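Rurby repair counter starts sorting its backlog of donated small items

RURBY, July 2023 — The repair counter on the ground floor of the Piras building has begun working through its backlog of donated watches, rings and odd parts, and plans to put the first repaired pieces on sale before the end of the summer.

The counter, which opened in March, takes in small household items that people no longer want, fixes what can be fixed and sells them at low prices. It had 304 items in storage when the sorting began. Most of them are watches.

"People find three or four in a drawer and bring them all in together," said Viola Lo Presti, who runs the counter. "They don't know if they need a battery or if they're finished. We usually don't either until the back comes off."

The watches arrive in shoe boxes, envelopes and sandwich bags. They are tipped into a white plastic tray and taken out one at a time. Dress watches, sports watches and children's watches all go in together, and the first job is to get the straps untangled.

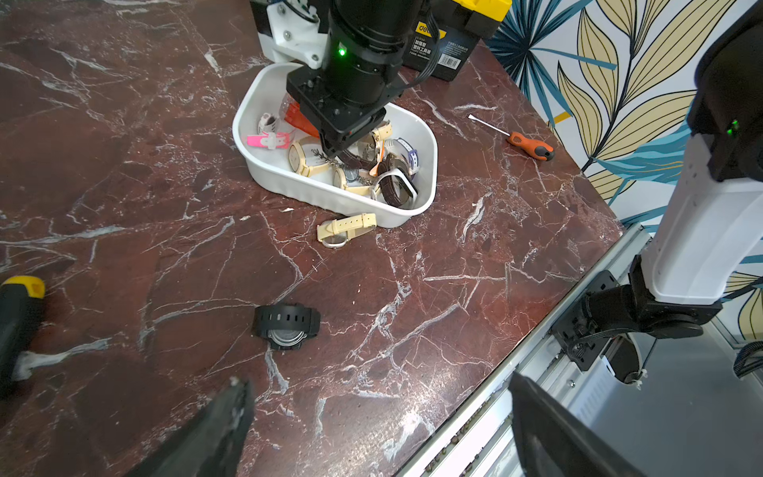
Each watch gets a paper tag with a number and is placed in one of two groups. The first group is for watches that look likely to run again with a new battery or a simple cleaning. The second is for watches that will be taken apart for straps, buckles, pins and glass. A strap in good condition is worth keeping even when the watch it came on is not, Lo Presti said, and straps are what customers ask for most often.

So far 43 watches have been tagged for a new battery. Another 21 have been set aside for parts. The rest still have to be opened.

Mirko Pace, a retired watch repairer from Illitz, comes in twice a week to do the opening. He said the battery watches are quick work unless the old cell has leaked. Wind-up watches take longer, and he has asked the counter to hold those back until the fall.

"If I start on the wind-ups now, that's all I'll do until October," Pace said. "The others can be on somebody's wrist next month."

The counter has also changed how it stores its tools. Screwdrivers used to be kept in a cupboard across the hall, and a good part of each session was lost to walking back and forth. The everyday ones now stay at the work surface.

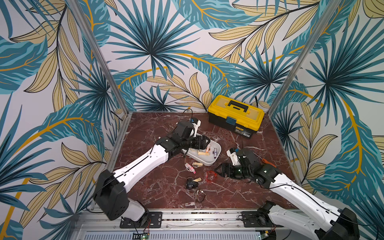 Rosario Morelli, who manages the Piras building, agreed in March to let the counter use the space without rent for its first year. The arrangement covers electricity and heating but not supplies. Batteries, tags and cleaning cloths are paid for out of sales, and the counter took in 1,003 euros through the end of last month. Morelli said he would look at the arrangement again next spring.

Most of that money came from lamps and kitchen scales, which were repaired first because they took up the most shelf space. Small items were left for later. Some of the bags had not been opened since the day they were handed over, and the staff have found several things in them that were not on the donation slips — mainly keys, loose coins and bits of jewelry.

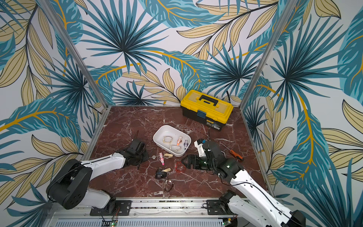 Jewelry is handled separately from the watches. The counter does not test metals or value stones, and it does not sell anything as gold or silver. Pieces are described by how they look, so the two gold-colored rings now in the sorting tray, one D-shaped and the other rounded with a short chain attached, will go on the list in those words. Helmi Huttunen, who keeps the list, said anything that seems to have been donated by mistake is held for 90 days and the donor is called if there is a phone number on the slip.

Two callers have already come back for items. One had left a house key in the bottom of a bag. The other wanted a watch that had belonged to her aunt, and it was returned to her with a new battery at no charge.

Huttunen asked donors to check bags and boxes before dropping them off, and to write a phone number clearly on the slip. She also asked that people not tape watches together, as the glue damages leather straps.

The last group to be sorted will be the mixed parts. These are pieces that came in loose or were removed during earlier repairs: bits of clear plastic, short runs of wire, caps and fittings. Anything that can be matched to an item on the shelves will be kept with it. Wire in usable lengths goes to the evening repair class run by Hiyori Morikawa, whose students use it for practice. Parts with no match will be sent for recycling at the Illitz depot.

Morikawa's class will also help with the sorting on two evenings this month. No experience is needed, and places are limited by the size of the room.

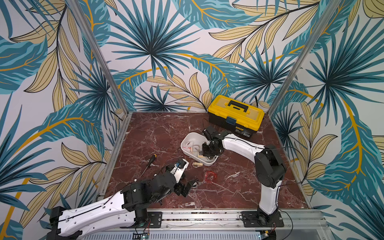
Drop-off and sale details

The counter accepts watches, small lamps, scales, radios and costume jewelry. It does not accept phones, smoke alarms or anything with a swollen battery. Items should be handed to a member of staff and not left in the hallway.

The first sale of repaired watches will be held in the front room of the Piras building. Prices will be marked on the tags, and payment is by cash or card. Loose straps will be sold from a separate box — bring the old one along to compare the width. Anyone who has lost a donation slip can ask for Huttunen at the desk during opening hours.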